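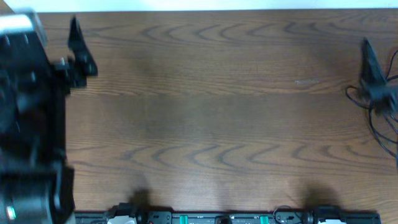 Damstead Repair and Reuse Workshop
Progress report to the Skinner Fund, second period

Prepared by Hường Đàm, project coordinator

Summary

The workshop has been open for the whole of this period and is running three sessions a week. We repaired or refinished 217 pieces of household furniture, against a target for the period of 300. Spending is within budget. The main reason for the shortfall is the closure of the finishing room in April, described below. We expect to make up part of the difference in the next period but not all of it.

Furniture repaired

Most of what comes in is chairs. Loose joints, broken rungs and split seats make up the largest share of the work, followed by small tables and chests of drawers. We have stopped taking upholstered armchairs except where the work is limited to the frame. Two of them took up a whole bench for weeks in the last period, and the foam we had to buy cost more than the chairs would have sold for.

Tables and chests are slower than we planned for in the original application. Old finish has to come off before a split can be glued properly, and many of the pieces have been painted over at least once. We had allowed one session per table. Two is closer to the truth, and three if the top has lifted or a leaf is missing. We would like to use the longer times when we set targets for the next period.

Finished pieces go three ways. Some return to the household that brought them in, for a small charge. Some go to families referred to us by the Winis housing office, free of charge. The rest are sold from the front room on Saturday mornings. The Saturday sale has grown steadily and people now come from outside Damstead for it. Prices went up slightly at the start of the period and we have had few complaints.

Training

The fund supports 8 training places. All were filled at the start of the period. One trainee moved away and the place was offered to the next person on the waiting list, Lợi Vương, who had already been helping with the Saturday sale and settled in quickly.

Ksawery Laskowska teaches the joinery sessions and Arif Seneviratne teaches finishing. Trainees start with chairs, move on to drawers and runners, and finish the course with a piece of their own choosing. We changed the order of the course this time so that sharpening comes in the first week. Previously it was in the fourth, and trainees spent three weeks fighting blunt chisels. Ksawery reports fewer spoiled joints since the change.

Attendance on weekday evenings is good. The morning session is weaker, especially in school holidays. We asked trainees what would help, and most said a later start. From next period the morning session will begin at 10 instead of 9.

The finishing room

In April we found water coming through the ceiling of the finishing room after heavy rain. The room was closed for five weeks while the landlord replaced the roof felt and the damaged boards. Stripping and sanding moved outdoors when the weather allowed. Oiling and waxing were done in the main workshop at the end of the day. We could not do any varnishing or spraying during that time, and a backlog of chests and cabinets built up along the corridor.

The landlord paid for the roof. We paid for a new extraction fan, which had been wanted anyway and was already in the equipment budget. Arif has been working through the backlog and there were six pieces left to finish at the time of writing.

Spending

The largest single cost this period was the replacement band saw, bought secondhand with its stand and spare blades for 4,000. This was approved as a change to the equipment line in the last period. Glue, abrasives and finishing supplies cost slightly more than planned. We have moved to buying wood glue in large containers from Trandorico, and this has brought the unit cost down, though it will show up mainly in the next report.

Rent and insurance were as forecast. Tutor fees were under budget because four finishing classes were canceled during the closure. We ask the fund's permission to carry this amount forward and use it for catch-up classes.

Staffing

Duyên Đào joined as workshop assistant and works two days a week. She keeps the intake book, labels each piece on arrival and calls customers when work is ready. Before she started, uncollected furniture was taking up most of the storage space. Customers are now given a collection date when they drop off, and the storage area is clear enough to walk through.

Plans for the next period

Clear the remaining backlog from the finishing room.
Run the canceled finishing classes, if the carry-forward is agreed.
Start the morning session at 10.
Build a rack for long boards along the back wall of the store.
Agree on a new repair target with the fund, based on actual bench times.

The full accounts and the intake figures by type of furniture are attached separately. Questions about the accounts should come to me at the workshop. Ksawery can answer anything about the course.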